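Finish wear in steel sorting bins: recoat or leave bare?
Forum: Workshop and Storage > Bins and Containers

tbiswas
Posts: 3,459
We use sheet-metal bins at Flastmont for mixed small items, glass included. The walls scuff in a band low down and the finish flakes along the top of that band. The floor goes blotchy, worst near the front. I plan to sand the back wall to 800 grit and recoat. Any reason not to? 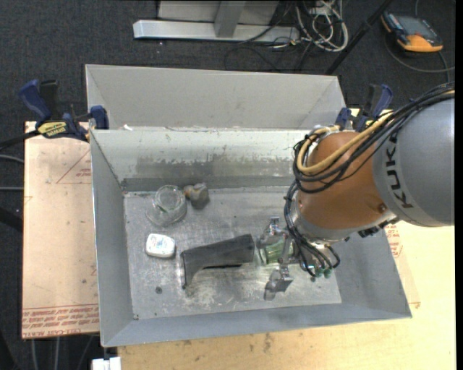

Reply 1 - nondcombe_mark
Recoating is wasted effort if you keep dropping hard goods on it. The scuffing on your inner back wall is cosmetic. I would worry more about glass on bare metal. A jar standing upright is fine, a tumbler on its side next to something hard and angular will chip at the rim sooner or later.

Reply 2 - uddin_r
Disagree on cosmetic. Loose flakes end up in the contents. Scrape the ragged edge back to sound finish, feather it, prime, recoat. 800 is too fine for a primer to key to - stop well before that.

Reply 3 - nondcombe_mark
Then it flakes again in August. A 7 mm rubber mat covers the floor and protects the glass. Leave the walls alone.

Reply 4 - tbiswas
Mats were tried. Small flat items catch on the edge and grit collects underneath. Point taken on the grit size, I'll go coarser.

Reply 5 - fivanow_shop
Bond the mat down and seal the perimeter. We did 20 bins that way and the edges have stayed flat. Walls we scrape and leave bare.

Tanvir Biswas
tbiswas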